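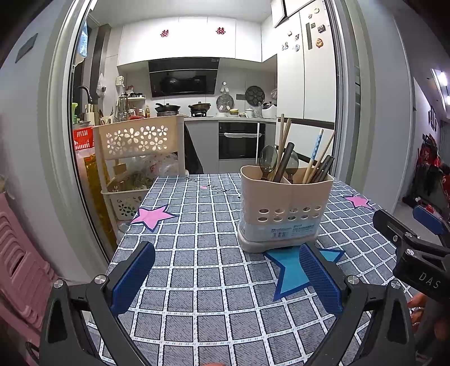 By Iwona Ostrowski. Reviewed by Béla Bárány. Last revised in April.

Hand-held gripper demonstration

Hand-held gripper demonstration is a way of teaching a robot a task in which a person does the job with a gripper held in the hand. A camera on the tool records the view past the fingers, and the recordings are later used to train a robot arm with similar fingers. It is one branch of learning from demonstration.

Equipment

The fingers are often tipped with textured pads, blue in the tool shown, which open and close on the object. Some projects use one gripper, others one for each hand.

Setting

Much recording is done in ordinary homes. Kitchens are common because they offer many small items of different shapes, such as the spoons and chopsticks in a cutlery caddy. Thin, closely packed handles are hard for a robot to pick out one at a time.

Comparison with remote control

In remote control, or teleoperation, the operator steers a real arm from a distance. Every movement recorded is one the arm can make, but the work is slower. In the Windine kitchen trials, led by Clifford Arsenault, 34 operators recorded 1,399 demonstrations with hand-held tools and 200 by remote control. Arsenault left out hand-held recordings in which the wrist moved faster than the arm could follow.

See also: Kinaesthetic teaching; Teleoperation; Imitation learning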